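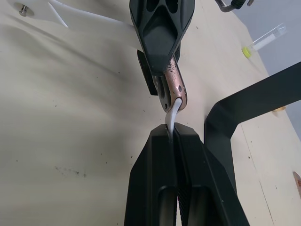 Prarker is hiring a technician to write and maintain the handling rules for our two-arm bench cells. The job covers grip force limits, handover procedures between arms, bench clearance and the records that go with each of them. Most of the work on these benches is small: a curved white strip pinched between two black fingertips, with the other end joined to a copper-colored link, and a second tool reaching in toward the same spot. Moves like that are where our written rules are weakest, and the person we hire will spend most of the first year on them.

Job title: Robot Practice Technician
Reports to: Cell Safety Lead
Location: Wornimura site, on the bench floor
Hours: Full time, days, with 2 early shifts a month

What you will do

Write and revise the rules for close work between two grippers. The current set was put together by three different groups and does not use the same terms throughout. You will settle on one set of terms and rewrite the older sheets to match.

Run handover trials. A new handover rule is not released until it has gone through 4000 cycles on the bench with the faults logged by type. You will set up the trials, read the logs and decide with the cell operators what needs to change.

Check benches against the clearance sheet. Brackets, tubes, cables and loose parts near the work area all have to be listed or moved before an arm is enabled. You will do these checks in person and sign for them.

Keep the finger pad inspection schedule. Ridged pads wear unevenly and the schedule has not been reviewed since April.

Train operators on changes. Sessions are short and held at the bench.

What we are looking for

- At least 2 years working with robot arms in a lab, shop or plant
- Experience reading a risk assessment and turning it into steps an operator can follow
- Clear written English
- Comfort stopping a cell when a rule is not being followed, including when the schedule is tight
- Some scripting, enough to pull and sort log files

Familiarity with ISO 10218 is useful - we will pay for a course if you do not have it. A degree is not required. We have hired well from machine repair and from medical device assembly.

How the work is organized

You would join a group of 5. The rule set has 82 sheets at present, and we expect that number to go down. Cells are built for us by Radonjić, and their service staff are on site often. Arham handles the outside audit each year. You will be the first contact for both on anything to do with handling rules.

Rule changes are open to comment by anyone who runs a cell. Comments get a written answer, and writing those answers is part of this job.

To apply

Send a resume and one sample of a procedure or work instruction you wrote. Remove anything your employer would not want shared. A page is enough. Applications close on Friday, October 23, 2020.

Interviews are held in two parts, a call and then a half day on the bench floor. Travel costs for the second part are paid. Please wear closed shoes and leave rings and lanyards at the front desk.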